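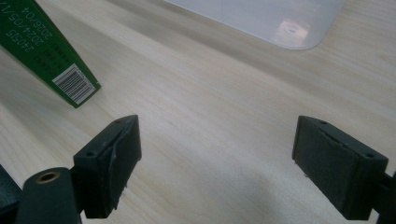
An afternoon of putting things away

December
By the newsletter desk
2 min read

The open day at Hiseck ran from 2 in the afternoon until the coffee gave out. Hiseck, for those who skipped the last issue, is the workshop in Baysal that teaches robots to tidy up by having people tidy up first, with a gripper in one hand and a camera riding along on it. You squeeze, the fingers close, and whatever you manage to do with them goes into the pile of lessons.

The task for visitors was called Novinero, a grand name for putting groceries into a container. I have been doing this at home for years without a code name. With a gripper I was back to beginner level. My first box went in sideways, my second went on the floor, and a child behind me in line asked whether I was finished.

What struck me was how homely it all is. I had expected steel and glass. What we got was a wooden table, a frosted plastic container and a green box with its lot number and barcode on show, 2026/04 stamped along the side. The gripper is dark plastic with a little brass ring set in it, and two blocky fingers. The pad on the left finger was scuffed and frayed at the edge, and the right one had held up better. I asked about this and was told that pads wear out and get swapped when they start to slip. Mine slipped, but I was told that was me.

The talk at 4 was short and mostly good. Hiseck has collected 808 runs of the grocery task so far and would like 1000 before anything is trained on them. Bad runs get looked at too, and some are kept, so my floor box may yet have a career. Someone wanted to know when a robot would be doing this in a kitchen. The speaker said "not this winter" and moved to the next slide with impressive speed.

Then came the demonstration proper, with an arm on a stand and an earlier, smaller set of lessons behind it. It made nine attempts and got most of them. It is slow. It hovers over a box the way I hover over a menu, and then it goes in all at once. The room clapped every time, including for a miss -- I don't remember getting any applause for mine.

A few practical notes. The bus from Vurnevton stops at the foot of the hill, and the hill is longer than the flyer suggests. Parking is behind the building. Long sleeves get in the way of the trigger, so roll them up. The next open day is planned for spring, with folding towels as the task, and I intend to practice.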